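Clarkcombe Robotics Club — progress report to Kernine community fund
2021-10-30

Quick one this time, half term got in the way. Full accounts follow in February with the reciepts.

Money: 1,443 spent out of the 4,000. Mostly the gripper, the wrist camera and a replacement power supply. Travel to the Kustside heat not booked yet so that line is still untouched.

Members: 11 on the list, two new from Year 9. Both straight onto the cloth team.

Cloth task — main bit of work this term. Kustside rules want a garment picked up off a table and folded, no human help once the clock starts. Team went for gripping at a corner or a bunched fold, lifting, then laying it back down. Thin stuff is a pain, it slides off the fingers if you only catch the edge.

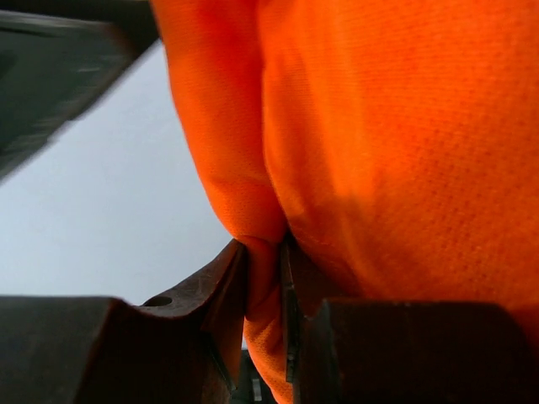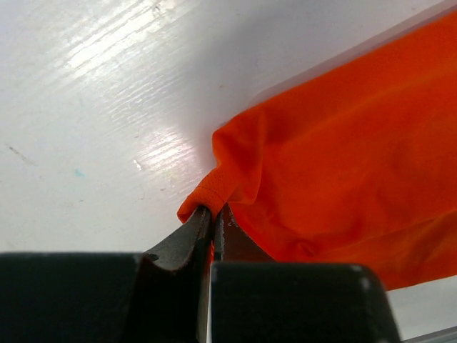 Wrist camera, orange fabric held in the gripper in both.

Grip force now set in software, was being done by hand before. Big time saver. Folding itself is behind — one fold is ok, second one drifts and the sleeves end up anywhere. Think its the release, fingers open too fast. Being looked at next.

The Bermúdez arm needed its wrist joint re-tightening twice. Have asked about a spare, price to come.

Still to do before the heat:
second fold
timed runs, full rules
log book up to date (it isn't)
risk assesment signed off by school

One ask — can we move 92 from the travel line to spares? Would cover finger pads and a cable. Need a yes or no before we order.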